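# Sun-ja Jeon on planners that know when to stop
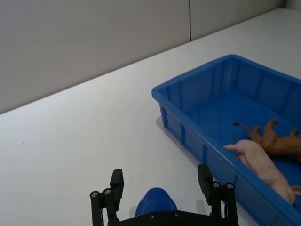 *Photo: Kidov*

Sun-ja Jeon has worked on the grasp planner at Kidov for almost eight years, and most of what she talks about is failure handling. The planner is called Rimier. It takes a view from the wrist camera, proposes grasps, checks each one for collisions and passes the best to the controller.

Trays give it trouble. A pig lying against the inner wall of a blue plastic tray, partly overlapping a second animal, is a fair picture of what her team deals with.

"The scoring network loves a pig," she said. "It's a fat, smooth body and it gives you a high number. Then the collision check looks at where the fingers have to go, and one of them has to go through the wall."

Early versions sampled 3000 grasps per view and threw out whatever collided. In a corner that could leave none, and the arm would sit there until somebody pressed reset. Rimier now samples 78 and spends the time it saves on moving the camera and looking again.

"People wanted a better network. I wanted a second look. We argued about that from January until well into winter."

The code that decides whether to look again was written by Sérgio Bragança, who joined from Kettler. He treats thin parts such as tails and legs as a separate class, as the depth estimate there is often wrong by more than the width of the part.

"If the tail is in the way, the planner used to see a hole," Bragança said. "So it drove straight in. Now it marks the area as unknown, and unknown costs you."

How much it costs is one of 37 settings in the config file, a number neither of them will defend. Jeon would like to get rid of most of them. Bragança would keep the ones that are logged.

Logging is the part they agree on. Every rejected grasp is stored with the reason, and a replay tool called Jukham lets you step back through a run and change one setting at a time. Jeon uses it more than the robot.

"I can sit at my desk and see what it thought the wall was," she said. "Usually the calibration has drifted and the wall is a bit to the left of where it should be. Then I go and fix the calibration — and leave the planner alone."

The next release will change how Rimier handles two objects that touch. At the moment it plans for the upper one and checks the lower one only as an obstacle.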